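Darlene Perron has kept the front room at Pelletier open to visitors for 13 years, and she still gets up to greet everyone who wanders in from Main Street – even the ones who only want directions to the falls. Her shelves hold quilts, honey and walnut bowls from 27 local makers.
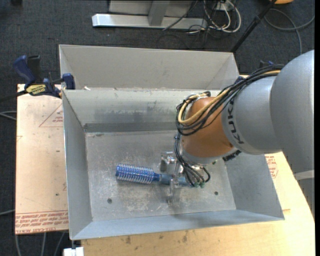

Jae-hoon Gil brings his pottery down the mountain every Tuesday, and if you come by before noon he'll happily tell you which glaze gave him trouble. Plan on staying longer than you meant to, and save room for the apple butter!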